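Open day at the Deschamps chair works, Greltano

We had been meaning to go to the Deschamps open day for years, and every year something got in the way (a christening, a burst pipe, and once simply the wrong weekend). So when 7/6/25 came round and the diary was clear we packed sandwiches, filled the big flask and set off up the valley before eight. The road to Greltano climbs for ages and has a great many tractors on it, even on a Sunday, but the views are lovely and my husband had his window down the whole way.

Parking is in the field below the works. You walk up past the old drying sheds, and the smell of beech reaches you well before you see any of it. They give you a paper badge and a cup of very strong coffee and put you in a group of twelve or so. Ours was led by Thierry Moulin, who started there at sixteen sweeping up and now looks after the bending shop. He talks quickly and walks quicker still, and the lady with the stick had to call him back twice, but he was very nice about it and found her a stool at every stop afterwards.

The bending shop was the part I had come for. The lengths of beech go into a long steel chest to be steamed, and when they come out two men have only a moment to pull each one round an iron form and clamp it. It is done so fast that you find yourself holding your breath. Thierry let us feel a rail that had come off its form in the morning, and it was still warm on the inside of the curve. I asked what happens if one cracks and he pointed to the stove.

After that came the turning room, then the caning, which is done by hand at low benches under the north windows. The works turned out 1,617 chairs last year. In his grandfather's day it was nearer double that, he said, but half of those were plain kitchen chairs for cafés. We all stood watching one seat being woven for much longer than the timetable allowed.

Lunch was in the yard — a sausage stall, a table of cheese and a man from Rulleck selling honey. We ate our sandwiches out of stubbornness and then bought the cheese anyway. Upstairs in the old pattern loft people were going round and round arguing about colours. I could live with the mustard wall very happily. My husband wanted to know who would mop a turquoise floor.

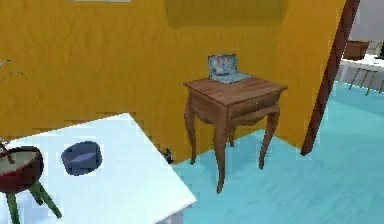
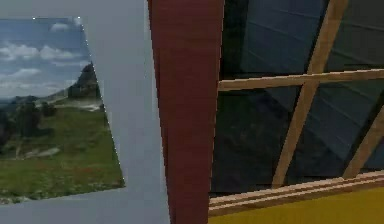
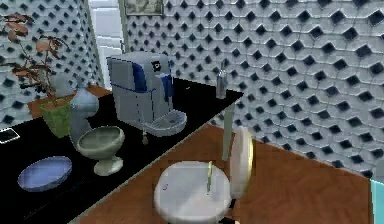
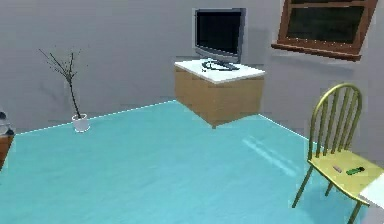 In order: the side table and laptop, the mountain picture, the coffee machine on its black counter, and the television.

In the afternoon you are free to wander, and I would say leave plenty of time for the little museum over the office. It has the order books going back to the founder, in beautiful sloping handwriting, and a child's high chair that folds down into a sort of cart. There is a wall of spare parts too, all labelled, and if you bring in an old Deschamps chair they will look up its pattern and sell you a new stretcher or leg. We had brought my aunt's, wrapped in a blanket. It is pattern 954, and they had the back rail on the shelf!

The shop is dear, though they do sell seconds at the far end by the door. We came away with a footstool that rocks very slightly on the kitchen tiles and is fine on the carpet.

Practical things, as people always ask. Entry is free but you need to book the tour, and the eleven o'clock goes first. Wear flat shoes, as the stairs to the loft are steep and have a rope instead of a handrail. Dogs are allowed in the yard only. There is another, smaller opening in December with the caning benches but no steam, and I have already put our names down for it.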